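I'd been told Bonifacio Vidal could talk about cloths for an hour without drawing breath. It was an hour and a quarter, and I enjoyed nearly all of it!

He runs the laundry side of a linen hire firm in Litlow, and he's a folder by temperament. "My mother folded, my aunts folded, I got paid tuppence a stack," he told me, pouring the tea. "You learn with your hands first. The words come years later."

So what makes a good fold? He pulled a napkin off the pile and did it in front of me, far too quickly – I had to ask him to do it again. "Edges first. If your edges are off, you can press it all day and it'll still look like a dropped sock." The corners trouble him most, especially on anything with a thick stitched border. "The border wants to go its own way. You've got to let it settle a moment."

The firm's biggest order so far was 1,000 napkins for a wedding fair at Jundgate in March, and he still winces about it. "We had 29 come back with candle wax on. Brown paper and a warm iron, every one." Does he mind? "Mind? I love a stain."

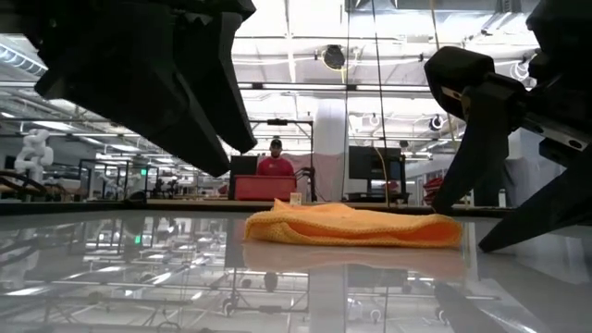
Words: Guido Pellegrini | 29 May 2019

Orange is a colour he has strong feelings about, as it happens. "Lovely on a pale table, you even get a bit of it glowing back at you off a shiny top. But wash it with your whites and you'll be sorry."

I asked what he'd tell somebody with a drawer full of crumpled cloths at home (me, obviously). He thought about it for a good while. "Take them all out. Fold three properly, then have a biscuit."

I've done six so far, and the curled-up ends are still beating me.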